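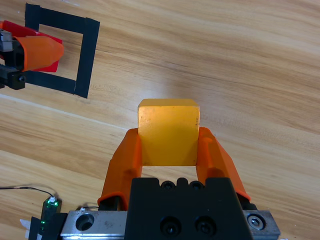 Re: Yellow cubes, cleaning and sorting

List home Threads Authors Search

Last updated: February

From: Damian Kwiatkowski
To: the Pliviscombe classroom materials list

Ellen wrote:

> We have been given a part set of counting cubes from the Dretstead
> school. The box label says 200 and Głowacki, and I get 146. The
> yellow ones look waxy and have marks on them that do not brush off.
> Are they wax? Is it safe to wash them, or should I leave them alone?
> I would also like to know if it is worth keeping an incomplete set
> together. We were planning to use them for volume work with the
> younger group, so they will get handled a lot.

Ellen, I have yellow cubes from the same maker, also with the label still on the box. Taking your points out of order.

Material. I can't tell you what they are made of, and I would not go by the look. The surface is slightly translucent and reads as wax, but several plastics look like that too, and so does wood under some old coatings. The label on my box gives no material. Please don't try the hot needle test that was suggested on this list before. It leaves a hole, and the fumes from an unknown material are not something you want in a classroom.

Color. Light makes a big difference with the yellow. The top face can look pale and bright while the front face of the same cube goes to a deep golden orange. I sorted mine into two shades under a desk lamp and had to do it all over again by a north window, where most of the difference went away. If you plan to grade yours for fading, compare the same face at the same angle every time. Turn each cube through all six sides before deciding.

Marks. There are two kinds, and they need separate treatment. Scuffs are on the surface and you can usually find them with a fingernail. The faint speckles on mine do not catch the nail at all and they have not changed with cleaning. I take them to be in the material or under whatever coating it has. I stopped working on them. Any cleaner strong enough to shift them would probably dull the face first.

Washing. I would treat them as if they were wax until you know otherwise:

1. Dry soft brush first, all faces.
2. Cloth dampened with cool water and a drop of dish soap, wrung out hard. One cube at a time, no soaking.
3. Second cloth with plain water.
4. Dry at once and stand them on paper overnight, spaced apart so the faces don't touch.

No alcohol, no acetone, no melamine sponge. The sponge is an abrasive and it will put a flat haze on a face that had a slight shine. Try one cube that is already in poor condition and look at it the next day before you do the rest.

Wear. Check the edges as well as the faces. A good one has a squared-off edge at the top and corners that are only slightly rounded. Cubes with more rounding than that will not stack straight, and for volume work the error adds up along a row. I line up ten against a steel rule and pull any row that comes out more than 3 mm short, then go through it cube by cube. Put the rejects in a separate bag for sorting and counting games, where it doesn't matter.

Keeping the set. With 146 you can build a five by five by five with 21 over, which is plenty for a small group. I would keep them together and write the number inside the lid – the next person will otherwise go looking for the rest. Don't fill the gap with cubes from another maker unless you have measured them against yours.

Storage. Out of the sun and away from the radiator, in a shallow tray if you have one. Deep tubs mean the bottom layer gets scraped each time someone digs in.

If you find a price list or an instruction sheet in the Dretstead box, could you scan it for the list? Mine had only the label.

Damian

Contact the list owner Copyright remains with the authors of messages Back to top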